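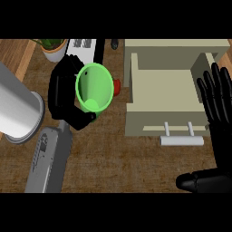 The order from Zirnanum was for 3,000 saucepans, enamel on steel, two quarts, cream inside and dark blue outside. Severino Cabello read the specification twice at his desk above the press shop in Wustham and initialed each page. The base was to be flat to within the thickness of a sheet of paper. The rim was to be rolled. The handle was to be welded before coating, and the weld was to be ground so that it could not be found with a fingertip.

He wrote a question mark next to the last requirement and sent the file down to Yaqin Long in the furnace room.

She came up at four in the afternoon with the file under her arm.

"Who wrote the part about the fingertip?"

"The buyer. Costache."

"Whose fingertip?"

"It doesn't say."

She sat down. The furnace was on its second firing of the day and the floor under the chair carried a steady vibration.

"A ground weld is thinner," she said. "Thin metal heats faster than thick metal. The ground coat will burn off at the edge before the rest of it has fused. You'll get a copper-colored line at the handle, and then you'll get chips."

"Can you slow the furnace?"

"I can slow it. Then the blue goes gray."

Severino entered this on the sheet under Process Limits. He had worked for Dravholm since he was nineteen, first on the pickling tanks and later in the office, and he had never written to a customer to say that a thing could not be done. He had written that it would take longer, or that it would cost more. He looked at the sheet and found that neither of these applied.

"Run some," he said.

They ran thirteen. Yaqin ground the welds herself, on the bench wheel, and checked each one with her eyes closed. The pans went through the degreasing bath, the acid, the rinse and the dip, and hung on the chain in the drying tunnel with their handles all pointing toward the wall. She fired them after the shift had gone home. Severino held the clipboard and wrote down the temperature whenever she read it out.

Eleven came out with the line. It was narrow and slightly bright, and it followed the base of the handle like a pencil mark. The remaining two had no line. She put these on the steel table and let them cool, and when they could be handled she ran her thumb along the joint of one and then the other.

"I can feel it," she said.

"Which one?"

"Both. I didn't grind them far enough. I was tired by then."

Severino tried. He moved his thumb back and forth from the wall of the pan to the handle and felt glass, and then more glass. He tried the other hand.

"I can't feel anything," he said.

"You spent six years on the acid."

He turned his hands over under the lamp. The skin at the tips was smooth and had a low shine, and the prints were mostly gone. He had known this for some time, in the way he knew the load rating of the stairs.

"The specification doesn't say whose," he said.

Yaqin took the clipboard from him. Under Inspection Method she wrote: weld to be checked by touch. Under Inspector she wrote his name, and then she held the pen above the line for a while and crossed it out.

"Write to Costache," she said. "Tell him he can have the weld or the enamel."

He went up to the office. The furnace had been shut down and the floor was still. He rolled a sheet of letterhead into the typewriter, typed the address, typed the order number, and left two blank lines below it. Downstairs he could hear her stacking the rejected pans one inside another, and the pause before each as she turned the handle to fit.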